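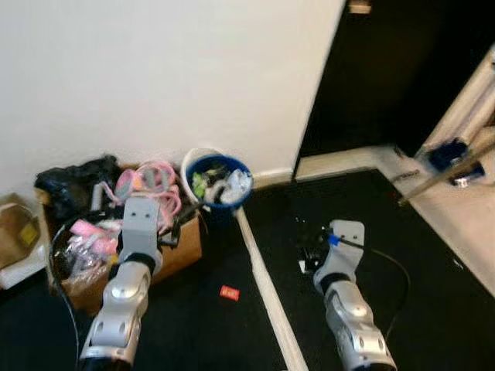
The night train to Gorkura had been announced four times in eleven years, and Nusrat Rizvi had ridden it zero times, so when the fifth announcement landed on her desk she read it standing up with her coat on. It was a good announcement. They were always good. There would be a sleeping car and a dining car, a through coach for Sarnima, and a brass band on the platform in December. She had kept the other four, and they were in the cardboard box against the wall, the one with its flaps open and the stuff coming up out of the top, along with whatever else had been thrown in there over the years. She put the fifth in her bag. It hadn't earned the box yet.

"You could be happy about it," said Bernardo Guerreiro. He had written it.

"I could."

"It's got a date this time."

"It's got a month."

He sat down on the corner of her desk, which she disliked. He was the railroad's press man and he believed in things for about a week at a time. Nusrat had been in timetable planning through five directors. What she believed in was the single track between Piras and the border, where a passenger train going up had to wait for a freight train coming down, and where no director had ever laid a second rail.

"Who's doing the path over Piras?" she asked.

"It says in there. Journey time is cut by 75 minutes."

"Cut from what?"

He looked at the ceiling.

"From what, Bernardo? There's no train. What are you cutting it from?"

"From the bus and the other bus," he said.

She wrote that on the back of an envelope so she would have it later.

The new director was Brynhildur Hauksdóttir, who had come from a ferry company and said so in every meeting. She had short gray hair and a habit of waiting after a question until somebody got nervous and answered it. Nusrat had decided to dislike her in the spring and had been putting it off ever since. In the meeting about the night train there were two people named Bernardo, Guerreiro from press and Peixoto from rolling stock, and the director called them both by their last names, like a gym teacher.

"Peixoto. Do we have the cars?"

"We have cars," Peixoto said.

"Do they have beds in them?"

"They've had beds."

She waited.

"The beds are in Levside," he said. "In the shed. The cars are in Sarnima. It's a matter of getting them introduced."

Guerreiro laughed and then stopped. The director turned to Nusrat and asked whether the train could get over the Piras line at night. Nusrat said it could if the freight people gave up their slot at ten past two. The director asked whether they would. Nusrat said they'd been asked four times and had said yes all four times.

"Then what's the problem?"

"They say yes and then they run the freight."

The director wrote something down. Nusrat tried to read it upside down and got only the word *eels*, which couldn't have been right.

By November the posters were up. They showed a couple in a dining car with a candle between them and mountains going by in full sun, though the train was due through the mountains at three in the morning. The fare to Gorkura was 1,880 one way in a shared compartment, and 3,390 if you wanted the door to yourself. Nusrat's sister, Jamila Siddiqui, called from Levside to say she had bought two of the expensive kind.

"Why two?"

"One's for you. You've been going on about this train since my wedding."

"I've been going on about how it doesn't exist."

"Well, now you can go on about it from inside."

Nusrat told her to read the refund terms. Jamila said she had, and that there weren't any.

The band came. She gave them that. It was dark by the time they started, and cold enough that the trombones sounded sick, and a deputy minister made a speech about the peoples of the two valleys, who in Nusrat's experience mostly wanted to be left out of speeches. He cut a ribbon. The ribbon had been tied to the wrong car, so that when the doors were opened people had to duck under what was left of it. Guerreiro ran up and down with his phone held over his head. The locomotive was one of the old green ones, washed as high as a man with a brush could reach.

There were beds. Nusrat pressed on hers with both hands. There was a blanket with the name of a railroad that had been merged out of existence before she was hired, and a reading light that worked if you held the switch. Jamila took the lower bunk without asking and unpacked boiled eggs.

"It's moving," Jamila said.

"They often move at first."

They left four minutes late. By the junction it was two. Nusrat had the working timetable folded in her cardigan pocket and she checked it against every station name that slid past the window, and the names kept being the right ones. It annoyed her. She went along to the dining car, where there was no candle and the soup came in a paper cup, and found the director sitting alone with a flask.

"Rizvi," the director said. "Sit. You look like someone waiting for a test result."

"It's nearly two."

"I know what time it is."

They sat across from each other with the flask between them. Outside there was nothing to see but the light from their own windows running over snow. Nusrat felt the brakes before she heard them. The train slowed and went on slowing, and then it stood still, and a door banged somewhere up ahead. She took out the timetable and smoothed it on the table.

"Piras," she said. "Ten past."

She ought to have been pleased. She had told them in writing, on four occasions, and now here it was, a hundred or more people asleep on a mountain waiting for a load of gravel. She listened for it. The director screwed the cap back on the flask.

"I bought them out, you know," the director said. "The freight people. I pay them for the slot whether they use it or not. And if they use it, they pay me back twice over. That's how you do it with ferries. Everybody wanted to go out on the same tide."

"Did they sign?"

"They signed."

"They always sign."

"Rizvi, they've never been charged."

Nusrat kept listening. There was wind, and a pipe knocking under the floor. A man in a railroad coat walked by below the window with a lamp, going toward the front. He didn't seem to be in any hurry. Another minute went, and then the lamp came back the other way and the train gave a jerk that put soup on the tablecloth, and they were rolling.

"What was that?" Nusrat said.

"I haven't the faintest idea. What was it?"

She looked at the line on the sheet. It was her own line, she had drawn it herself in September, and there was a stop marked on it at Piras. Three minutes, change of driver. She had put it in and hadn't thought of it since.

She said it was a crew change. The director nodded and looked out at the snow and had the decency not to say anything else.

When she got back to the compartment Jamila was awake, with the light switch held down under her thumb.

"Did we get stuck?"

"No."

"You sound sorry."

"It's one night," Nusrat said, climbing up. "Anybody can run a train for one night. Let's see them do it in February." She lay down with her cardigan on. Below her Jamila let go of the switch, and in the dark there was the sound of another egg being cracked.

They were into Gorkura at six-forty, nine minutes early, and the station was locked.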